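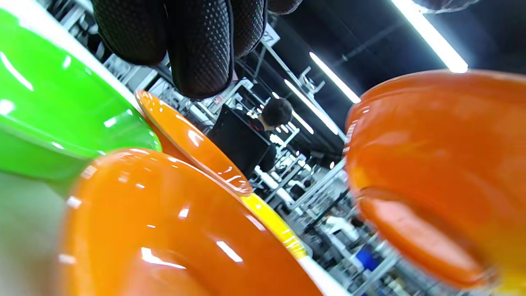

Gulis notebook, Vellormont manipulation laboratory
Entry of April 1, 2024
Subject: nested bowls, segmentation of demonstrations by wrist view and controller pose

Purpose of the entry

To record the state of the bowl data after the second review, the change made to the segmentation method, and the result of the offline comparison. The entry replaces the draft circulated under the same subject line. Where the two differ, the numbers given in this one are to be used.

Background

The bowl task was selected for Gulis as a contact-rich task with cheap objects and no delicate parts. The bowls are glossy plastic, in orange, green and yellow, and are worked in stacks on a white table. The operator is asked to separate, move and restack them in an order given at the start of the episode. Colors are used in the instruction ("yellow onto orange") and sizes are not mentioned.

Until now episodes have been cut into segments using grip state alone. A segment began when the grip closed and ended when it opened. This worked acceptably on the block task and has not worked well on bowls. Operators regrip. They pinch a rim, let go, slide along it, and pinch again, and under the old rule each of these became a segment of its own. Many of the resulting segments contained no change in the arrangement of the bowls at all, and the policy trained on them learned to hover at the rim.

The second difficulty is occlusion at close range. In the wrist view a bowl near the lens can take up most of the picture, and the rim that matters is often behind it. Highlights from the ceiling lights travel over the plastic as the view tilts and are easily taken for edges. The rim detector inherited from the block task follows the highlight in preference to the lip in a good share of the close views. We do not consider this repairable by changing thresholds; several settings were tried before the review and each moved the error to a different color.

Method

The revised method uses three signals: grip state, controller pose relative to the table plane, and a separation score computed from the wrist view. Head video is kept for annotation and is not used in the cut.

1. Pose streams are exported from Kevex and resampled to the video clock. Kevex timestamps the pose on arrival, and the offset to the camera is estimated per session from the opening clap.

2. The table plane is fitted once per session from the calibration touches. Where the touches are missing, the session is set aside and is not repaired by hand.

3. Candidate boundaries are placed at every grip change, as before.

4. A candidate is kept only if the controller has risen from or returned toward the table plane between it and the previous kept boundary. Sliding along a rim produces almost no rise, so the regrips drop out at this step.

5. The separation score is computed between kept boundaries. It compares color regions in the wrist view at the two ends of the interval and is low when the same regions are still nested. Intervals with a low score are merged into the following one.

6. The annotator confirms or rejects each segment from the head video, without seeing the score.

Step 5 has been the subject of some discussion. The score is blind to two bowls of the same color, and the stacks frequently hold bowls of the same color one under another. In that case the score stays low when the upper bowl is lifted, and the interval is wrongly merged. The head view separates these cases more reliably, as the rims of a stack show from above even when the colors agree.
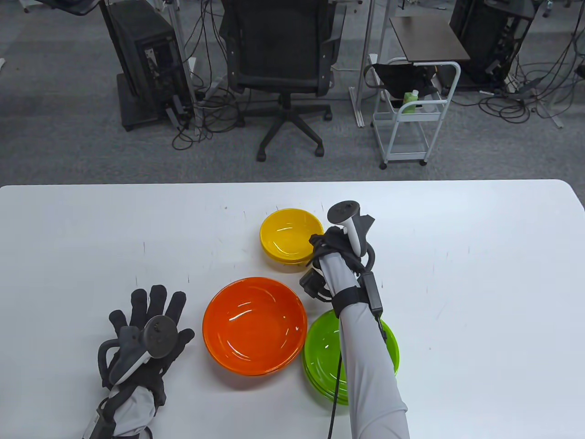

The merged same-color cases are therefore passed to the annotator with a flag, and the annotator may split them. The flag carries no information about the expected position of the split. An earlier version did show the expected position, and annotators accepted it nearly every time, including when it was wrong.

Hand and controller geometry is handled as follows. The pose reported is that of the controller, and the offset from controller to hand depends on how the straps have been set for that operator. The offset is estimated at the start of each session and checked again at the end. If the straps have shifted by more than the tolerance in the protocol, the session goes to the Koubek group for re-estimation before it enters the pool. Trailing cable over the bowls is to be noted on the session sheet whenever the annotator sees it, as the color regions under it break up and the score becomes noisy.

Data

Collection closed at 3,000 episodes, which was the number agreed at the start of the Gulis work. After removal of episodes without calibration touches, episodes with a missing pose stream, and episodes in which the instruction was not followed, 2,585 remain. These come from 16 operators. All episodes of a given operator are placed on the same side of the training and test split. The draft split by session, with the consequence that several operators appeared on both sides, and the draft result should not be quoted.

No episode was removed for slow or clumsy handling. Recoveries, including those in which a bowl tips or a rim is missed, are kept and carry the recovery label. Annotators have asked whether very long recoveries should be cut. For the present they stay whole.

Result

The comparison was made on the held-out operators with the policy architecture unchanged and the training budget fixed. Only the segmentation differed.

Under the revised method the segments are longer and fewer, and their boundaries agree with the annotators much more often. The largest gain is in rim regrips, which have almost disappeared as separate segments. Agreement on lifts is good for all colors. Agreement on placements is less good, and the disagreement runs in one direction: the method closes the segment at release, whereas annotators wait until the bowl has settled in the one beneath it. Both are defensible. The protocol text says "placed" without saying which is meant, and it will be amended to say release.

The hovering behavior is reduced in offline rollouts. It has not gone away. It persists mainly on green and is worst where green is approached past a large orange bowl. We suspect that the color regions are contaminated by reflection, given that a green cast on the table surface is visible in some close wrist views, but this has not been tested and should be treated as a guess.

The separation score alone, without the pose condition of step 4, did worse than the old rule. The pose condition alone, without the score, did nearly as well as the full method on everything except restacking. A reader with limited time for implementation could reasonably take the pose condition and leave the score out. We keep the score for restacking, which is the part of the task Gulis is meant to report on.

Limitations

The result is offline. No hardware trials have been run with the new segments, and nothing in this entry should be cited as evidence of task success on the arm.

All collection took place in the same room under ceiling lights. The treatment of highlights has not been checked under any other lighting. The objects are all plastic and all glossy. Matte bowls have been requested and have not arrived.

The annotators worked from one protocol and were trained together, so their agreement with one another is probably higher than an outside group would reach.

Open items

Amend the definition of "placed" and re-issue the protocol. Segments already confirmed do not need to be redone, as the release time is stored with each of them.

Mask the table surface before computing color regions, and rerun green only. If the hovering is unchanged the reflection guess is to be dropped and recorded here as dropped.

Recheck the clap offset for sessions in which the clap falls outside the wrist view. The offset was then taken from the head camera, and the two camera clocks have not been compared over a full session.

Return the sessions held by Koubek to the pool once the strap offsets are re-estimated. The counts above do not include them.

Hardware trials are scheduled for May, subject to arm availability. The trial plan will be entered separately, with the operator split copied over from this entry unchanged.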